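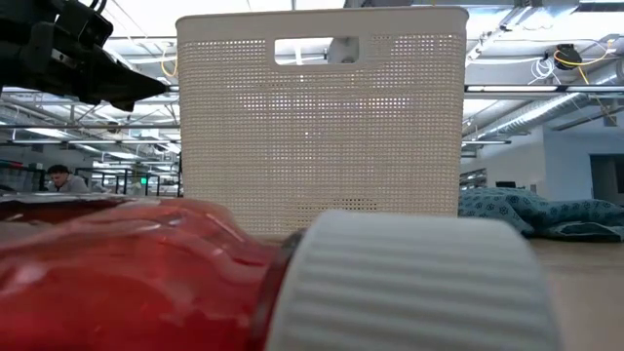
The basket, with red bottle.

The letter came from the Town of Carelville Office of Lost and Unclaimed Property, and it informed my wife and me that we had ten days to collect our item.

We had not lost an item. We had lost plenty of things over the years, among them a tent, a deposit on a hall and the good opinion of my wife's sister, but no item that a town would write to you about. My wife read the letter twice and put it under the fruit bowl, where we keep matters that may go away.

On the ninth day I drove over. The office was in the old bank, behind the counter where they used to turn people down for loans, and the clerk had the look of a man who had applied for one. I gave him the letter. He went through a door and came back with a tall off-white plastic basket, which he set down between us.

"That isn't ours," I said.

"It's in your name."

"It doesn't have a name on it."

"The form has a name on it," he said. "The basket goes with the form."

I asked what would happen if I didn't take it. He said there would be a storage fee of $2 a day, going back to September, and then a disposal fee of $80, and then a hearing. I asked what the hearing would decide. He said it would decide whose basket it was, and that going by the form, it would be mine.

So I signed, and I drove home with the basket belted into the passenger seat, which the car insisted on.

My wife walked around it in the kitchen. She said it was a perfectly decent basket and what was I so upset about. I said it was the principle. She said we didn't have anywhere to put the principle but the basket could go in the hall.

It went in the hall. By the end of the week there were umbrellas in it, and a tennis racket that I would swear in court I had never seen before. I began to feel some warmth toward the basket. I caught myself telling a neighbor that it was "the one from Carelville," as though there had been a number of towns in the running.

Then came the second letter. There had been an error, the office regretted. The basket belonged to a household on the other side of the river, who had been asking for it with some heat, and would we return it within ten days. Enclosed was a form on which we could state that we had never owned it.

I was surprised at how I took this. I said they could whistle for it. I said I had a signature, a storage history and a relationship. My wife pointed out that I had made a speech against this basket at dinner, in front of company, and that I had used the word "tyranny."

"That was before I knew it," I said.

I wrote back. I wrote three pages, single spaced, and quoted the town charter, which I had gone to the library to read. I asked for the hearing. They gave me one, in a room with 300 chairs and five people, and I spoke for most of an hour on the nature of possession. The household from across the river had sent a woman in a green raincoat, who listened to all of it with her purse on her knees.

When I was done she asked if she could see the basket. I carried it up to the front. She tipped it toward her and looked inside and shook her head.

"Ours was blue," she said.

The clerk made a note. He explained to me, quite kindly, that with the other claim withdrawn and my own statement of non-ownership on file, the basket was now unclaimed, and would have to stay with the office.

"I never sent in that statement," I said.

"Your wife did," said the clerk.

I took the long way home. The umbrellas were lying in the hall in a heap, and the racket was gone. On the kitchen counter was an envelope from the Town of Carelville, addressed to my wife's sister, care of us, and she had ten days.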